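3장. 행사장 설치 및 진행 준비

이 장은 참여형 역할극 세트 ‘울데일(Ulldale)’을 처음 운영하는 단체를 대상으로 합니다. 설치 담당자와 진행자는 참가자 입장 전에 이 장의 절차를 모두 마쳐야 합니다. 배역 배정과 사전 안내문 발송은 2장을, 종료 후 대화 시간의 운영은 5장을 참조하십시오.

3.1 설치 전 확인 사항

울데일은 참가자 16명을 기준으로 설계되었으며, 예비 배역을 모두 사용할 경우 최대 26명까지 참여할 수 있습니다. 인원이 기준에 미치지 못하면 부록의 배역 통합표에 따라 배역을 합치십시오. 배역을 임의로 삭제하면 2막의 편지가 수신인에게 전달되지 않아 진행이 중단될 수 있습니다.

행사장은 다음 조건을 갖추어야 합니다.

- 바닥 면적 100제곱미터 이상의 주 공간 한 곳
- 주 공간과 문으로 분리된 보조 공간 두 곳
- 참가자가 출입하지 않는 진행자실 한 곳
- 비상구까지 막힘이 없는 통로

주의: 보조 공간의 문은 행사 중 어떠한 경우에도 잠그지 마십시오. 극 중에서 ‘잠긴 문’이 필요한 경우에는 세트에 포함된 붉은 리본을 손잡이에 묶어 표시합니다. 비상시에는 누구나 리본과 관계없이 문을 열 수 있음을 사전 교육에서 반드시 고지하십시오.

3.2 구역 설정

1. 주 공간을 ‘그린드몬트(Grindmont) 저택의 응접실’로 지정합니다. 좌석은 벽을 등지도록 배치하고, 중앙은 참가자가 자유롭게 오갈 수 있도록 비워 둡니다.

2. 첫 번째 보조 공간을 ‘서재’로 지정합니다. 서재에는 동시에 네 명까지 입장할 수 있습니다. 입장 제한은 문 옆의 안내 카드로 표시합니다.

3. 두 번째 보조 공간을 ‘선착장’으로 지정합니다. 선착장은 극 중 인물이 마을을 떠나거나 돌아올 때 사용하는 구역이므로, 진행자실과 가까운 쪽을 선택하십시오.

4. 바닥 표시용 테이프로 각 구역의 경계를 표시합니다. 테이프는 모서리까지 눌러 붙이고, 들뜬 부분이 있으면 교체합니다.

5. 휴식 구역을 별도로 마련합니다. 휴식 구역에서는 배역을 유지할 의무가 없으며, 다른 참가자가 극 중 대화를 걸어서는 안 됩니다.

참고: 행사장이 두 개 층에 걸쳐 있는 경우 선착장을 아래층에 두는 것을 권장합니다. 이때 계단에는 반드시 일반 조명을 유지하십시오.

3.3 소품 및 의상 배치

1. 보관 상자를 열고 동봉된 목록과 내용물을 대조합니다. 누락된 항목은 목록의 비고란에 기록합니다.

2. 봉인된 편지를 막별로 분류합니다. 편지의 봉투 뒷면에는 막 번호와 배역 기호가 적혀 있습니다. 참가자용 편지는 개봉하지 말고 진행자용 사본으로 내용을 확인하십시오.

3. 의상과 착용 소품은 배역별로 나누어 탁자에 올려놓습니다. 참가자는 입장 후 자신의 배역에 해당하는 물품만 가져갑니다. 한 쌍으로 된 물품은 함께 두고, 착용 전에 손상 여부를 점검합니다.

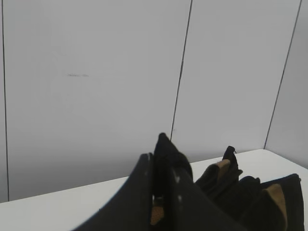 4. 서재의 자물쇠 상자에 비밀번호 3545를 설정합니다. 이 번호는 3막의 가계 문서에서만 확인할 수 있으므로 다른 번호로 변경하지 마십시오. 설정 후 상자를 닫고 두 차례 시험 개폐합니다.

5. 식음료를 제공하는 경우 극 중 소품과 구분되는 용기에 담고, 알레르기 유발 성분을 표시합니다. 소품용 병에는 음료를 담지 않습니다.

주의: 무기를 표현하는 소품은 세트에 동봉된 것만 사용할 수 있습니다. 참가자가 개인 소품을 지참한 경우 진행자의 승인을 받은 후 반입하도록 하고, 날이 있거나 발사 기능이 있는 물품은 종류를 불문하고 허용하지 마십시오.

3.4 조명 및 음향

1. 주 공간의 조명은 상대방의 표정을 식별할 수 있는 밝기로 유지합니다. 완전한 암전은 사용하지 않습니다.

2. 음향 장치를 진행자실에 설치하고, 배경 음원 ‘노이판(Noiphan)’을 재생하여 각 구역의 음량을 확인합니다. 보통 크기의 대화가 들리지 않을 정도로 음량을 높이지 마십시오.

3. 막 전환 신호인 종소리를 재생합니다. 종소리는 모든 구역에서 들려야 합니다. 들리지 않는 구역이 있으면 해당 구역에 보조 진행자를 배치하고 손종을 지급합니다.

4. 청각에 어려움이 있는 참가자가 있는 경우, 종소리와 함께 구역별 신호등을 켜고 끄는 방식으로 전환을 알립니다.

3.5 안전 신호 교육

모든 참가자는 극을 시작하기 전에 다음 신호를 숙지하고 한 차례 이상 연습해야 합니다. 교육은 주 공간에서 전원이 모인 가운데 실시하며, 늦게 도착한 참가자에게는 입장 전에 개별적으로 실시합니다.

- 중지: ‘중지’라고 크게 말하면 주변의 모든 참가자가 즉시 행동을 멈춥니다. 부상이나 위급 상황에 사용합니다.
- 완화: 손바닥을 아래로 향하여 두 번 내리면 상대방은 장면의 강도를 낮춥니다. 극은 계속됩니다.
- 이탈: 한 손으로 눈 위를 가리고 자리를 떠나면 다른 참가자는 이유를 묻거나 뒤따르지 않습니다.

참고: 신체 접촉이 수반되는 장면은 당사자 간의 사전 합의가 있는 경우에만 진행할 수 있습니다. 합의는 언제든지 철회할 수 있으며, 철회한 참가자에게 사유를 요구하지 않습니다.

3.6 진행자 배치

1. 주 진행자 한 명은 진행자실에 상주하며 막 전환과 음향을 관리합니다.

2. 보조 진행자 두 명은 ‘케브스테드(Kevstead) 상회’의 점원 배역으로 주 공간에 들어갑니다. 점원은 극의 결말에 영향을 미치는 결정을 내리지 않으며, 참가자의 질문에는 배역 안에서 답변합니다.

3. 안전 담당자 한 명은 배역을 맡지 않고 휴식 구역 부근에 대기합니다. 안전 담당자는 식별용 완장을 착용하고, 구급함과 비상 연락망을 휴대합니다.

4. 진행자 전원이 무전기 또는 이에 준하는 연락 수단의 작동을 확인합니다. 극 중 대화와 혼동되지 않도록 교신은 진행자용 호출 부호로 시작합니다.

3.7 개시 전 최종 점검

참가자를 주 공간에 입장시키기 전에 주 진행자는 다음 항목을 확인하고 점검표에 서명합니다.

- 비상구와 통로에 적치물이 없을 것
- 1막 편지가 배역별로 준비되어 있을 것
- 자물쇠 상자가 닫혀 있을 것
- 종소리가 전 구역에 전달될 것
- 참가자 전원이 안전 신호 교육을 마쳤을 것

한 항목이라도 충족되지 않으면 개시를 연기하십시오. 모든 항목이 확인되면 조명을 행사용 밝기로 조정하고 첫 번째 종소리를 재생합니다. 이후의 절차는 4장 ‘막별 진행’을 따릅니다.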